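Painting the Name on the Glass: A Talk With Cirilo Sandoval
January 23, 2018

Cirilo Sandoval has lettered shop windows and truck doors in Gandport since he left high school. He works out of a narrow shop on Ospina Street with one employee, Refugio Salinas, who handles the layouts and the gold leaf.
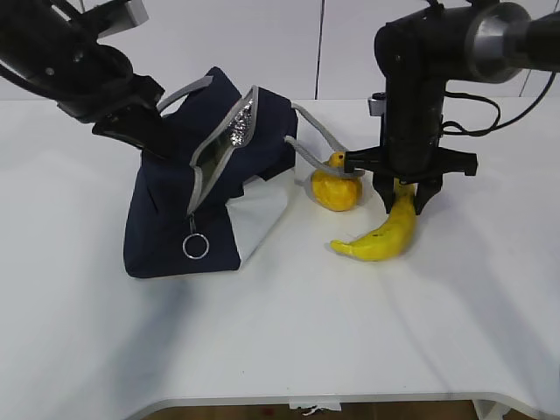
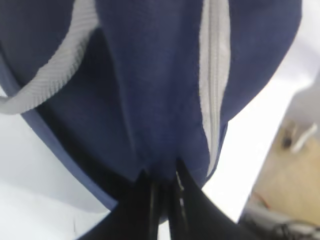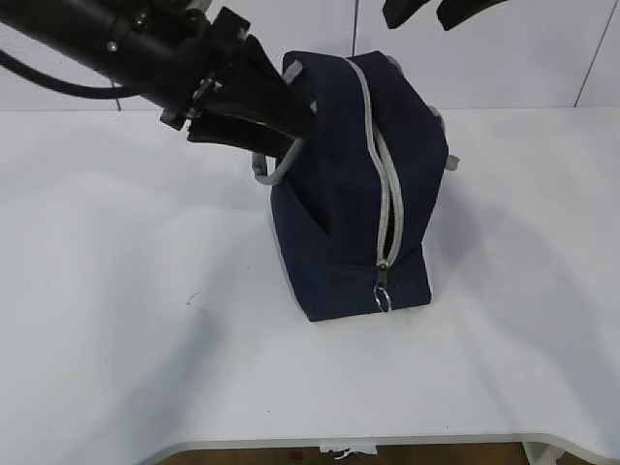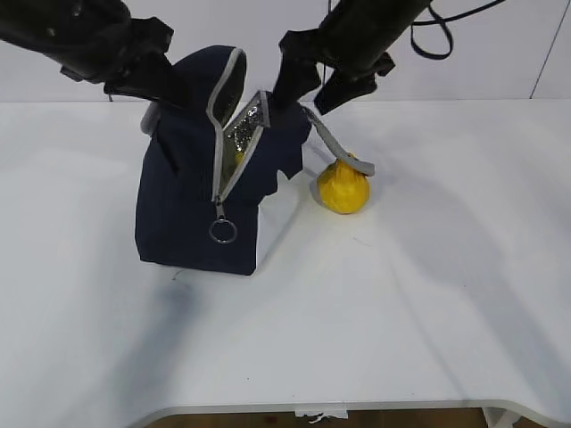

Brush or vinyl

Most of the work that comes in now is cut vinyl, and Sandoval has no complaint about it. "Vinyl pays the rent," he says. "A bakery wants its hours on the door by Friday, I cut it and go stick it on." Hand lettering takes longer and costs more. A painted window starts at $600, and one with gold leaf starts at $800.

He talks some customers out of it. "If you have a two-year lease, get vinyl. Paint is for people who plan to stay."

Salinas draws every layout full size on paper before any paint is opened. She says the most common mistake is too many words. "They want the phone number, the website and all the services. I ask them to stand across the street and tell me what they can read."

Her rule for storefronts is that the main line should be at least 12 inches tall on a wide street.

Cold glass

Winter slows the window jobs down. Enamel drags on cold glass, so Sandoval paints from the inside, in reverse, and saves the outdoor walls for June. His next big one is the side of the old Trerivham warehouse, where the owners want the faded lettering brought back.

"You can still see where the first guy fixed his R," he says. "I'm going to leave it the way he had it."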